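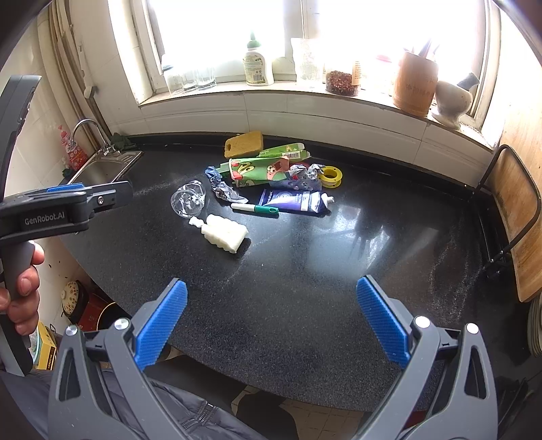

Sorcha Ó Dubhghaill opina que una encimera se debe recoger empezando por la basura, y que quien empieza por los envases llenos trabaja dos veces. Me lo dijo en la puerta de la cocina, antes incluso de saludarnos bien, y yo lo apunté en mi cuaderno porque era precisamente el tema por el que había hecho el viaje. No estoy del todo de acuerdo con ella, como explicaré más adelante.

## Jornada de puertas abiertas en Zalewska, 02/12/2020

Zalewska es un centro pequeño donde se enseña el orden doméstico: cocinas, despensas, armarios y también mudanzas. Está en la segunda planta de un edificio que antes fue una imprenta, y se llega con el autobús 7 desde la estación. Yo me bajé una parada antes por error y tuve que caminar bajo una lluvia muy fina. La entrada costaba 6 euros e incluía un café, que se tomaba en el patio, con mascarilla hasta el último momento.

Me había inscrito en noviembre, cuando todavía no se sabía si la jornada se podría celebrar. Los grupos eran reducidos y a mí me tocó el de la mañana. Pido disculpas por adelantado si alguna palabra técnica no es la que se usa en España; en mi casa estas cosas tienen otro nombre y las he buscado en el diccionario.

### La cocina

La parte que más me interesaba era el rincón de la cocina. Tiene una encimera negra moteada, con el borde delantero curvo, debajo de una ventana por la que entraba muchísima luz. Sobre una superficie así de oscura todo lo pequeño se ve enseguida: un envoltorio plateado brilla como si fuera un pez. En la mía, que es clara, las migas y los papeles se esconden mejor, y quizá por eso tardo tanto en limpiarla.

El ejercicio consistía en mirar primero un montón mezclado y decidir, sin tocar, adónde iría cada cosa. Había un bote blanco crema de los de apretar, tumbado, con el cuerpo ondulado; un vaso de plástico transparente volcado; envoltorios arrugados; un rotulador de cuerpo blanco con una parte verde; un tubo de color morado azulado con la boquilla blanca. También un vaso de papel verde con caras de dibujos animados, con unos ojos amarillos enormes, que a mi compañero de grupo, Nghĩa Tôn, le daba pena clasificar como desecho.

Con ese vaso tuvimos la primera discusión. Sandrine Lefèvre, que dirigía el ejercicio, quería que dijéramos «tirar», «guardar» o «preguntar», y para el vaso verde hubo votos para las tres respuestas. Ella misma no dio la solución. Comentó solamente que en una casa con niños se pregunta siempre, aunque la respuesta parezca evidente, y que el enfado por un vaso tirado puede durar hasta la cena.

La segunda discusión fue por una pieza amarilla en forma de anillo, como un carrete, que estaba al lado de un envoltorio. Yo pensé en cinta, otra persona pensó en un juguete. Como no es una cosa de cocina, la pusimos en «preguntar», junto con el rotulador. Este grupo de objetos que llegan de otra habitación es, en mi experiencia, el más difícil. La basura tiene un cubo y los botes tienen una balda, pero un rotulador en la cocina puede vivir meses al lado del fregadero.

Por eso no comparto totalmente la regla de Sorcha. Si se empieza por la basura, la encimera parece recogida muy pronto y uno se va a hacer otra cosa, dejando allí el rotulador y el carrete. Yo prefiero sacar primero lo que no pertenece a la habitación. Se lo dije durante el café y me contestó que eso me pasa por falta de disciplina, en lo cual puede tener razón.

### Los envases tumbados

Me gustó un consejo pequeño sobre los botes y tubos de apretar. En Zalewska recomiendan dejarlos de pie sobre el tapón si la forma lo permite, dentro de un recipiente estrecho, y no acostarlos nunca en la puerta del armario. Pregunté qué se hace con los tubos que no se sostienen de ninguna manera. Sandrine usa un vaso alto y pesado, de cristal grueso, y cambia el vaso el día que lava los trapos. Lo he probado con la mostaza y por ahora funciona.

Lo que no me convenció fue la etiqueta en cada recipiente. En la despensa habían contado 150 etiquetas, impresas con mucho cuidado, y encontrar el arroz me costó más que en mi propia casa. Bartosz Kubiak, del taller de despensas, defendía el sistema con entusiasmo y me enseñó los cajones Jadgate, que se deslizan muy bien pero son profundos para mi mueble.

### Detalles prácticos

- El taller de cocina dura lo suficiente para ir con calma. El de armarios se hizo con prisa.
- Hay percheros en el pasillo, pero ningún sitio para los paraguas mojados.
- El catálogo de Brudex que regalan está solo en inglés y en polaco.
- La escalera es empinada. Hay un ascensor al fondo del patio, sin señalizar; lo descubrí al salir.

Volví a la estación a las 6 de la tarde, ya de noche. Nghĩa me acompañó hasta la parada y seguimos hablando de los cubos de reciclaje, que en su edificio están en el sótano, y del problema de tener una bolsa de envases esperando detrás de la puerta. Quedamos en escribirnos cuando anuncien el taller de primavera. El programa todavía no está publicado, y en la recepción me dijeron que la inscripción se hará otra vez por correo.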